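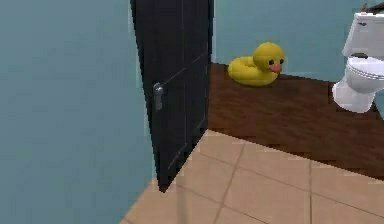

Stutmont, September

I have been going to the Sirevley sessions for long enough now to have learned most of the tunes, so I thought I would write down how the autumn meeting went while I still remember it.

The session is held in the upstairs room of the Palacios, starting at seven in the evening. It is mainly for fiddles and flutes, with two or three squeezeboxes and one hurdy-gurdy that needs a lot of tuning. I play the concertina, badly at first and a bit better now. The repertoire comes from a handwritten tune book that was copied out in the village and later typed up. It has 138 tunes in it, and we regularly play 59 of them. The rest are either in awkward keys or so close to another tune that people slide from one into the other without noticing.

This time we worked on the slow marches. There are 9 in the book and I only knew four. They were played for walking to the church and back, so the speed is set by people's feet, and most of us take them too fast. We tried one at a proper walking pace and it was a different tune. The second part has a long held note which I had always cut short. Held for its full length, it gives the flutes time to breathe and the drone comes through underneath.

After the break we did dances. I sat out the ones in seven. I can follow the rhythm when I listen, but my left hand loses its place after the first repeat.

Before we packed up there was talk about the recordings. An old set of tapes from the village has been copied and is going out on a small label called Skolura, in a pressing of 700. I have heard two sides. The playing is rougher than ours and a good deal more lively. The fiddler bows across the beat in places where we all bow on it, and the ornaments are shorter. I have tried to copy this at home. On the concertina the nearest thing is a quick change of bellows direction, and it is hard work on the wrists.

I came home on the last bus with the third march going round in my head. For next month we are meant to learn tunes 40 to 44 and bring a pencil, as there are mistakes in the typed copy of 42. The F in the fourth bar should be sharp.

Posted in September by the blog owner

Recent posts
New straps for the concertina
Tunes in seven, and how I count them
Two days of music in Sirevley
Reading from the old tune book
A list of slow marches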